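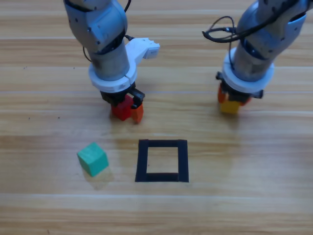 3. Setting up the table and the blocks

I'm assuming you've read section 2 and have your Vornen block set out of its bag. If you're still missing pieces, go back and sort that first - I'll wait!

What you want now is a patch of table you can leave alone for a whole afternoon. Mine has a wood grain top with plenty of stripes in it, and I'm fond of it, but stripes can fool you when you're lining things up (ask me how I know).

1. Wipe the tabletop with a barely damp cloth and let it dry.

2. Switch on the lights you plan to use and look across the surface from your seat. If there's a shiny patch right where you'll be working, tilt the lamp or shift your start spot.

3. Mark out your work area with paper tape. I use a square 70 cm on each side, which leaves room for my elbows and a coffee.

4. Put the red cube down first, inside the square. Everything else gets measured from it, so don't nudge it once it's placed.

5. Set the yellow block 23 cm from the cube, on its long side.
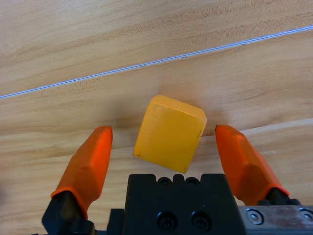 6. Check for seams. If your table is made of boards, keep each block fully on one board. A piece that straddles a joint can rock a little, and then your stack leans and you'll blame the blocks.

Note: Scuffs and tiny specks on the paint are fine. Tonantzin Aguirre lent me her old set when I was writing this guide, and I built every layout in section 5 with it. Soft corners are fine too, but go slower when you stack those.

Caution: Please don't soak painted blocks. I did it once with a green one and the paint lifted overnight. A dry cloth does the job.

7. Turn your first block a little at a time until it matches the angle on your layout card, then check it again from directly overhead.

Once both pieces are where the card says, go on to section 4 and pick out your third block.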